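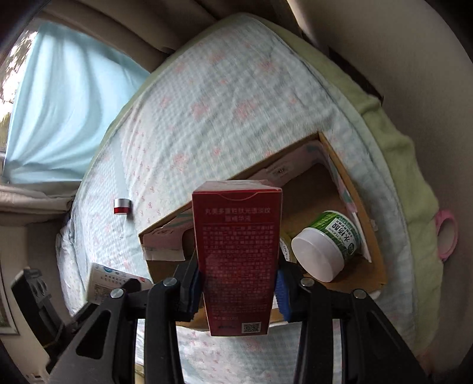 手持夹爪采集设备的采购与预算怎么做

适用对象:准备自己组织抓取数据采集、手里预算有限的小团队。本文按我们在Tamance项目里的做法整理,重点是钱花在哪里、先买什么、哪些可以晚点买。选型参数请以供应商的资料为准。

一、先写任务清单,再看设备

很多采购单是从设备目录抄下来的,买回来才发现夹爪张不到需要的宽度。建议先把要采的动作写成一张表,每行一个动作,至少填以下几列:

物品类别(纸盒、塑料罐、软管、布料等)
最宽处尺寸
最重的一件有多重
表面情况(光滑、有覆膜、易变形)
操作地点(桌面、床上、车内、货架)

以纸盒为例。竖着夹高盒子,两侧受力面小,盒壁又软,需要的是指垫的摩擦力,夹持力过大反而会把盒子压瘪。圆罐和罐盖要看手指的开口和指尖形状。小瓶、小管对指尖的对齐精度要求高,手指关节有旷量的夹爪做这类动作很吃力。

地点一列不要省。车内、床边这类地方转身空间小,垫子又软,设备的长度和重量比在工作台上更影响进度。

二、把设备分成三类

第一类是主体:手柄、连杆手指、相机和固定件。主体决定数据格式,同一批任务应当买同一型号,不要混用。

第二类是消耗件:指垫、铆钉或销轴、螺丝、线材、存储卡。单价低,但断货时整套设备都得停下来。

第三类是场地和道具:收纳箱、被用来抓取的日用品、标签、运输箱。这一类常常没有进预算,最后从别的科目里挪。

Sorin Babić替我们做第一版预算时只列了主体,第三类一分钱没有。后来改成三类分开立项,每类单独留余量,对账也简单了。

三、确定数量

按采集员人数算主体数量,再加备用。我们有5名采集员,每人一套,共买8套,多出的3套用于送修周转和新人培训。如果采集员分散在不同城市,备用机应当放到人多的那一处,其余地点用快递调配。

指垫按使用次数算。我们的内部规定是每副满300次抓取就更换,不等它打滑。用计划抓取总数除以300,得到每套设备需要的副数,再多订一成。手指两侧的指垫要成对换,只换一边会出现夹持偏斜。

道具不必追求新品。家里拆开的快递、化妆品外盒、空罐子都能用,但要登记。盒子反复夹过之后棱角会变软,手感和新盒不同,任务要求新盒时应单独列一笔采购费。

四、询价

至少向两家供应商询价,发同一份文件,内容包括任务清单、数量、交货地点和期望的到货月份。报价单上要求对方分开写明:

主体单价
指垫单价及起订量
相机是否包含在内
标定工具和软件是否另收费
保修期内寄修的运费由谁承担
停产后备件供应多久

我们当时比较的是Dai和Claltora两家。前者主体便宜,指垫要整箱起订;后者主体贵一些,指垫可以零买。把一年的指垫算进去以后,两家总价差得不多,最后按交货期定了Claltora。Vesela Vlachou负责的比价表保留了每一轮报价,第二年续订时直接拿来谈价。

五、先买一套试用

不要一次下全部订单。先买一套,交给平时真正做采集的人用,不要只让采购或工程人员在桌上试。试用时从任务清单里挑最难的几行,包括最宽的、最轻的和最滑的各一件。

我们的试用做了152次抓取,记录表只有四列:物品、是否夹起、是否掉落、备注。备注里出现最多的是手腕累和指尖挡住小物件。前一项通过换短手柄解决,后一项写进了相机安装角度的要求,一并放到正式订单里。

试用阶段还应检查:

手指关节松开再夹紧后左右是否对称
指垫边缘有没有翘起
连续录制时存储卡能撑多久
相机画面里能否同时看到两根手指和被夹物品
换一副指垫需要什么工具、用多长时间

六、分批付款和到货验收

付款建议分两批:试用通过后付首批,全部到货并验收后付尾款。验收由使用者签字。每套设备到货后贴编号,拍外观照,空夹和夹物各录一段,文件名里写上编号。Špela Golob管的设备台账就按这个编号走,送修、换垫、转借都记在同一行。

验收不合格的设备不要先用着,退换期一过,供应商会按正常损耗处理。

七、容易漏掉的费用

关税和进口运费
电池单独运输的费用
采集员的培训工时
数据存储和上传流量
道具损耗和清洁
设备保险
旧设备的处置

其中存储费用最容易低估。先用试用期的录制文件算出每小时的数据量,再乘以计划工时,备份份数也要乘进去。

八、什么时候追加预算

指垫更换间隔明显变短,或者同一时间有两套以上在修,就该提交追加申请,不要等到停工。申请里附台账和采集进度,写清楚缺的是主体还是消耗件。Grarkville那边的审批在每年1月最慢,需要赶在那之前提交。

台账模板和询价文件模板可向Fatos Spahić索取。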